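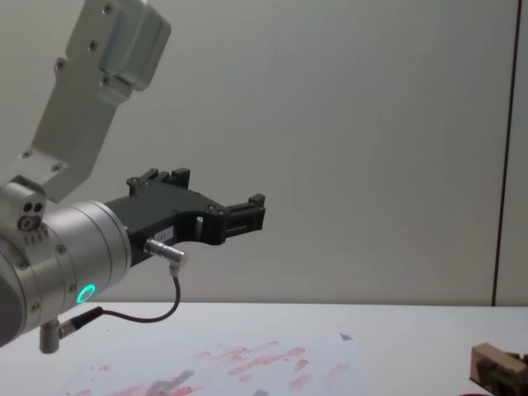

Quick write up of the Dratedari open day, November 6, 2025, before I lose my notes. Typed on the train so forgive the spelling.

Doors at half nine. Long queue for badges, short queue for coffee, wrong way round if you ask me. Six of us from the shop went, split into two groups. Ecaterina Stanciu took ours. Very good, walks fast, answers everything over her shoulder. Hard to write and keep up.

First stop the goods-in corridor. Shelving both sides, Fedetti trays, all tagged. They moved to Wornis label stock in April and Ecaterina says fewer are peeling at the corners. I had a pick at one when she'd gone ahead. Stuck fast. Asked what they pay per roll, got a smile and no number.

Then the stores. 597 bin locations, she said, all renumbered last year over one long weekend. Big clear print, readable from the aisle, good strong black. Our own bins look shabby in comparision. Came away wanting to redo the lot.

After that the rooms further in, thirty minutes, which wasn't enough.

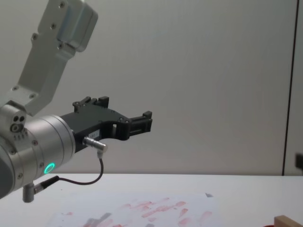
Still thinking about labels on equipment as opposed to labels on shelves. Differnt job altogether. Curved bodies, cut-outs, hardly any flat bit to stick to, and fingers all over it. The one on the black gripper is small and white with faint print, starts 181 and then I struggled. Right size for the space, wants darker characters. The markings on the silver part are tiny too. Compare the green ring light, couldn't miss that. I'd try a heavier typeface before anything else, and leave a margin so the ends don't get lost.

Lunch: sandwiches, decent. Smadi had a stand by the stairs with sample ribbons, took four. Will test them on our matt black offcuts next week, resin ones first.

Practical bits for anyone going to the next one. Park round the back. Flat shoes. Bring your own pen, theirs run out. Ask for Ecaterina's group and stay near the front.

Sample rolls are in the blue box under my desk, help yourselves but put them back.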